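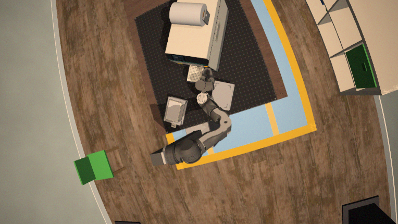 Workshop notebook, June. Bench two, evening session, started late on account of the kettle.

Where we left off: the arm model loads, the joints go the right way round (all of them, at last), and the gripper opens when told to open. Left to do before anyone is allowed near the real one: reach, clearances, the tray pick, and the paper towel business. I'd promised Feng-yi the reach numbers by the end of the month and I've been putting it off by decorating.

On the decorating. Yes, the room has a round wooden floor. Our workshop has a square concrete one with a drain in it. The round floor came with the room file and I've grown fond of it. The green chair came with it too and is staying, partly as a scale check and partly on merit. Feng-yi's comment in the margin of the last entry was "are we building a kitchen helper or a doll's house", to which the answer is that the shelving unit is a perfectly valid obstacle and I'll thank her to keep her margins to herself.

The rug and the mat are another matter. They do nothing for the physics, because I've switched their collision off. They do a lot for me, because the blue mat with the yellow edge is how I tell at a glance which way the base is facing when I've spun the view round too many times. Please don't tidy them away. If you must tidy something, there's a dark box thing down at the edge of the floor that I didn't put there, and I can't find it in the object list by any name I'd recognise.

Reach

Base stays at the corner of the mat for now. From there the wrist gets to the gap between the white tray and the grey plate with the elbow still bent, so there's something in hand. I wanted it straighter and further back, to keep the base out of the way of people's feet, but when I tried that the last joint ran out of travel before the fingers had anything useful to do. An arm that arrives with nothing left to give is no use to anybody. I have worked with people like that.

Moved the base back in steps anyway, to find where it stops working. The figure to write on the real floor is 34 centimetres from the cabinet front to the near edge of the base plate. At 38 it still gets there, but it comes in with the wrist folded so hard that the simulated cable would be wrapped round the simulated elbow, and the unsimulated cable is the expensive one. So 34, chalked, then measured again by somebody who isn't me.

Note that this is measured to the edge of the plate. Last time I measured to the middle of the motor housing and Feng-yi measured to the bolt, and we each spent an evening being right.

Clearances

The cabinet front is the thing to worry about. In the model it's a plain box with a dark panel along the lower edge, and the arm's own planner treats it as such. On the real cabinet there's a door handle. The handle isn't modelled. I've padded the whole front by the depth of the handle plus a bit for cowardice, and the planner now grumbles but finds a way round.

Worth writing down for whoever does the next cabinet: pad the collision shape and leave the visible one alone. I did it the other way round first. The cabinet got fat, the arm carried on as before, and I watched it sail through a surface I could plainly see was there. Took me an embarrassing while to understand that I'd moved the picture of the cabinet and left the cabinet where it was.

The tray

The perforated tray is the first pick. It's light, it's got an edge to get hold of, and if it's dropped nothing happens except a noise. The trouble is the holes. I'd modelled every one of them as a proper hole, because I was having a nice time, and the contact solver took that personally. Each step slowed to the point where I could go and sweep up and come back to find the fingers a hair's breadth further on.

Feng-yi's fix, which I resisted and then adopted: keep the holes for looking at, and let the solver see a flat slab with a lip. Went from unusable to quicker than I can follow. The slab doesn't know it's a tray and doesn't need to.

Then the grip. First setting, the fingers closed on the lip and the tray shot out sideways like a bar of soap. Second setting, more friction, and the tray stuck to one finger after release and came back home with the arm. Third setting was the second one with the release slowed down, and that's the one in the file now. I've called it tray_ok, which is as much praise as I'm prepared to give it.

Set it running on repeat and went to have supper. 1,000 tries, positions nudged a little at random each time. Came back to a log that said it had failed on 38 of them. I was pleased for as long as it took to read which ones. Nearly all the failures are with the tray nudged to the left, towards the beige box, where the arm has to lean over and the fingers come down crooked. So it isn't bad luck spread evenly, it's one bad corner, and that can be mended or it can be avoided with a strip of tape on the real floor. I favour tape.

Haven't done the plate. The grey plate is flat on the rug and there's no edge to get under. Options so far are a suction cup, a small wedge, or raising it on feet. Feng-yi votes suction. I vote feet, on the grounds that we own feet.

The paper towel business

Background for anyone reading this cold: the arm is meant to end up in the corner by the sink, fetching small things off low surfaces for whoever has their hands covered in glue. The most commonly requested small thing is paper towel. The roll lives on top of the cabinet, on its side, with the holder at one end.

Trouble is that from where the base sits, the top of the cabinet is the far side of awkward. The arm can get its fingers over the front edge with the padding on, only just, and then it has no room left to pull. Pulling is the whole job. A roll of paper towel is a simple object until you ask a motor to tear a sheet off it, at which point it becomes either one sheet, no sheets, or all of them.

I'm not simulating tearing. I looked at what it would take and closed the tab. In the model the roll is a solid cylinder that weighs what a roll weighs, and if the arm can touch it in the right place without shoving it off the back, that's a pass. The tearing we find out about in person, with a cheap roll.

What I did try: dropping the cabinet height. Not possible in real life, since Saltano want the cabinet back as it was lent (no holes, no sawing, and there was a pointed look with that). Tried raising the base on a block instead. That helps with the towel and ruins the tray, because now the arm has to stoop for everything on the floor. Tried turning the roll so the holder is at the other end. This made no difference at all to the arm, and I only did it because I was fed up. Turned it back.

Best idea of the evening is the dullest. Move the towel. Put it low, at the side, on a bracket, where the arm can reach and people can too. I don't know why it took until now to suggest it. We've spent two sessions teaching a machine to cope with where somebody once happened to put down a roll of paper.

Odds and ends

The view from straight above is handy for laying out and useless for heights. I had the wrist down as clear of the tray when it was nearly sitting in it. Check from the side every time, and don't sign off a clearance from the ceiling. I've made that mistake twice, so it now has a line to itself.

The units in the Grimshaw parts file are millimetres. Ours are metres. If the gripper ever comes in the size of a bus shelter, that's why, and if it vanishes altogether, look very closely at the wrist before reinstalling anything.

The Biltdale power supply is still on the shelf with the tape over the switch. Leave the tape. The stop button isn't wired and I don't care how good the model looks, the real arm doesn't move until somebody can hit a large red thing and make it not move. Jestia's quote for the button arrived and is silly. I've seen the same button for half that and I'll order it myself.

Save files are by session now. There were four called "final" and I've binned the three that weren't. I think.

To do, me: chalk the 34 line. Feet for the plate, printed, two sizes. Model the door handle properly so I can take some of the padding off. Find out what the dark box is.

To do, Feng-yi: check my chalk line, edge of plate, not the bolt. Run the tray again with the left corner taped off in the model and see what's left in the failures. Bracket for the towel, or at least a drawing of one on something other than the back of my drawing.

Added later, Feng-yi's handwriting, typed up as found: "Line checked, 34, edge of plate. You had chalked it from the wrong side of the skirting. Fixed. Bracket drawn. Handle model is in the shared folder and has been there for two weeks, you only had to ask. Chair is fine, I like the chair."

Handle model is very good. Padding is off by half and the planner has stopped grumbling. Towel bracket next session, if the printer's free.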